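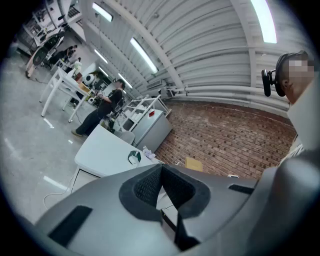
Éclairage d'atelier : température de couleur, IRC et papillotement
Forum Électricité et éclairage > Locaux professionnels

skurkusar
Je refais l'éclairage d'un local de 28 m² sous plafond à 2,60 m, murs blancs, plan de travail au centre. Le problème n'est pas le niveau moyen, que je sais calculer, mais la lecture des surfaces sombres et mates à côté de surfaces claires. Sur la photo, le cas type : un coussinet de mousse noire à surface maillée, en creux, dans un carter en plastique gris, avec la chemise blanche d'un collègue juste à côté. Si je règle l'éclairement pour le creux, le blanc devient pénible à regarder au bout d'une heure. Si je règle pour le blanc, on ne distingue plus le fond du creux. J'hésite entre des dalles 4000 K en plafonnier et des réglettes orientables. Vos retours sur l'IRC m'intéressent aussi, on m'a proposé du 80 et du 90 avec un écart de prix sensible.

azar77
L'IRC ne changera rien à ton problème. Il qualifie le rendu des couleurs par rapport à une source de référence, pas le contraste de luminance. Entre un noir mat et un blanc, l'écart de luminance dépend des facteurs de réflexion et de l'éclairement local. Un textile blanc renvoie très largement plus qu'une mousse noire, quelle que soit la lampe. Prends du 80 et mets la différence dans les optiques.

lonov
Pas d'accord sur l'IRC 80. Pour du travail prolongé avec repérage de fils, le R9 des sources à 80 est souvent médiocre et les rouges virent au brun. Je passe systématiquement en 90 dès qu'il y a du câblage. Pour le reste, oui, c'est une affaire de direction de la lumière. Un plafonnier large et diffus donne peu d'ombres, donc peu de relief sur du noir. Il faut une composante latérale, inclinée à 30 degrés au-dessus du plan.

azar77
Il n'a pas parlé de câblage.

lonov
Il a parlé d'un atelier.

skurkusar
Il y a un peu de câblage, mais en basse tension et repéré par bagues numérotées. La couleur est secondaire.

titum_elec
Avant de choisir les luminaires, regarde les drivers. J'ai déposé l'an dernier une installation complète à cause du papillotement : gradation PWM à fréquence trop basse, effet stroboscopique visible sur une perceuse à colonne et bandes sur toutes les vidéos. La fiche indiquait « flicker free » sans aucune valeur. Demande le PstLM et le SVM, par écrit. Pour le premier, 1 au maximum. Pour le second, le règlement européen a fixé 0,4, ce qui reste une limite haute pour un poste où l'on travaille près de pièces en rotation.

Ovidiu Bălan
Je confirme pour le PstLM et le SVM. J'ajoute que la mesure se fait à pleine puissance et que beaucoup de produits se dégradent en dessous de 50 % de gradation. Si l'installation doit être gradée, il faut les valeurs aux points de fonctionnement réels.

Sur la question de départ, je séparerais les deux fonctions. Éclairage général indirect ou à microprismes, UGR inférieur à 19, 300 lux au sol. Éclairage de poste orientable, commandé à part, pour monter à 750 lux sur la zone utile. L'opérateur allume l'appoint quand il regarde une cavité sombre et l'éteint ensuite. Le rapport entre la tâche et son environnement immédiat reste raisonnable et l'on n'éclaire pas toute la pièce au niveau du cas le plus défavorable.

skurkusar
C'est plus ou moins ce que je pressentais. Combien de points d'appoint pour un plan de 2 m ?

Ovidiu Bălan
Deux, un de chaque côté. Avec un seul, la main fait ombre une fois sur deux selon que l'on est droitier ou gaucher. Bras articulé, tête étroite, pas de lentille transparente nue — l'éblouissement direct serait pire que ce que tu as aujourd'hui.

azar77
Je maintiens que des dalles à microprismes bien calepinées suffisent. J'ai un local comparable avec quatre dalles et personne ne réclame d'appoint. 109 W au total pour l'ensemble, relevés au compteur.

lonov
Et quel éclairement sur le plan ?

azar77
Jamais mesuré depuis la mise en service. 520 lux à la réception.

lonov
Avec les murs blancs et neufs, donc. Facteur de maintenance à appliquer.

titum_elec
Un point oublié : la teinte du plan de travail. Un revêtement gris moyen, réflexion de 0,3 à 0,4, fait davantage pour le confort que le passage de 4000 à 5000 K. Un plan blanc brillant sous des dalles donne des reflets voilants que l'on ne rattrape pas par l'optique. Voir aussi l'implantation : les rangées parallèles à l'axe du regard, de part et d'autre du poste, pas au-dessus de la tête.

skurkusar
Le plan actuel est clair et satiné, je vais essayer un tapis gris avant de commander quoi que ce soit. Pour les luminaires je pars sur quatre dalles 4000 K, IRC 90, et deux bras orientables sur circuit séparé. J'ai demandé les valeurs de SVM à deux fournisseurs, un seul a répondu.

azar77
Garde celui-là.

skurkusar
Il est aussi le plus cher. Je mettrai les relevés au luxmètre ici en juin, une fois la pose terminée, avec et sans appoint.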